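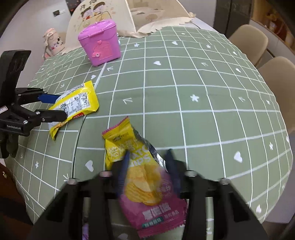
Puspita Ngui thinks the question is put the wrong way round. Asked whether machines can do household chores yet, she answers that most of them can do most chores once, in a room somebody has prepared, and that the figure worth asking for is how many times in a row.

Ngui runs manipulation testing at Ziltton, a contract lab that evaluates picking and tidying systems for companies that would like to sell them. The lab occupies two floors above a tile importer. One floor is laid out as a flat, with a kitchen, a dining table and a hall cupboard. The other has four bays of supermarket shelving and a packing bench. Clients send a machine and a claim, and Ziltton checks the claim.

The chore she talks about most is also one of the dullest, clearing snack packets off a table into a box.

"A bag of chips is mostly gas," she says. "The stiffness depends on how full it is, how warm the room is, and where on the bag you take hold. You close to a set width and you either crush the contents or the bag slides out. People close until it feels right. They couldn't tell you the number."

The lab's standard packet trial runs 200 attempts with a mix of full, half-full and opened bags. A pass requires that the bag end up in the box, right way up if it is open, with no visible breakage of whatever is inside. The best system she tested in the past year managed full bags well and opened bags poorly. The opened ones tip. Crumbs on the cloth count as a fail, and that clause in the protocol draws more complaints from clients than any other.

"They say the bag is in the box. I say now there are crumbs on the table, and that's a second chore."

Foil is a separate problem. It throws back light in patches that change as the bag crinkles, and depth sensing tends to return holes where the shiny part is. A system working from colour alone will sometimes settle on the printed picture of the food and plan its grasp around that. Ngui does not regard this as comical. The fix is usually more data with more kinds of packaging, and the packaging changes each season.

Much of that data now comes from people doing the job themselves with gripper tools in their hands, at ordinary tables. She rates it above teleoperation for this class of object. An operator driving an arm through a joystick has a lag to work against and tends to go slowly and symmetrically. Someone holding the tool moves at close to normal speed, corrects halfway through, and uses one side to steady a thing while the other picks it up.

"You get the recoveries," she says. "The slip and the second try. If you only train on clean grasps, the machine has no idea what to do after a bad one. It stands there."

How much is enough depends on the chore. For the packet task, a client with a system called Basto supplied 1000 demonstrations and saw the success rate on full bags level off well before the last of them. Going to 3459 moved opened bags by a useful margin and full bags hardly at all. Ngui's reading is that the easy case had already been learned and that the extra material should have been weighted towards the hard one from the start. Basto's engineers disagreed, and a rerun is planned for April.

On the shop floor the picture is better in some respects. Shelving is regular, the stock list is known, and lighting stays put. Mrema, a restocking unit the lab has had on the lower floor since winter, can face up tins and cartons for a full shift with one or two calls for help. Bagged goods go to a person. The supermarket that sponsored the trial had asked for the whole aisle and accepted half.

"Half an aisle is worth paying for, if it's the same half every night," she says. "What a store manager can't use is ninety per cent of everything with the misses scattered around. Then someone has to walk the lot to find them."

Homes have no equivalent of the tin shelf. A table carries cloth, toys, containers with lids that may or may not be latched, and things the owner wants left where they are. Deciding what counts as rubbish is outside the scope of any trial Ziltton runs. The operator names the objects in advance. Ngui is plain that this is a large concession, and she puts it on the first page of every report, where she says clients would prefer an appendix.

Hinged lids deserve their own paragraph in her view, and they get several in the protocol. One hand has to hold the lid while the other places the item, or the lid has to stay up unaided. Light plastic boxes slide when pushed. The Werno arm, which the lab tested on a kitchen bench, opened a box correctly and moved it towards the edge with each attempt until the trial was stopped. Its makers have since added a bracing move with the second arm — slower, but the box stays put.

Speed is the other thing left out of promotional clips. The full packet task, table to closed box, took the fastest system 2317 seconds for the standard set. A lab assistant did it in a small fraction of that while on the phone.

Would she have one at home? Ngui says she would take a machine that did the dishes from the rack to the cupboard and nothing else, provided it could be left alone. She has not tested one she would leave alone. For the table, she uses her hands.

The revised packet protocol will add resealed bags, closed with a clip or a fold. Ngui expects scores to drop.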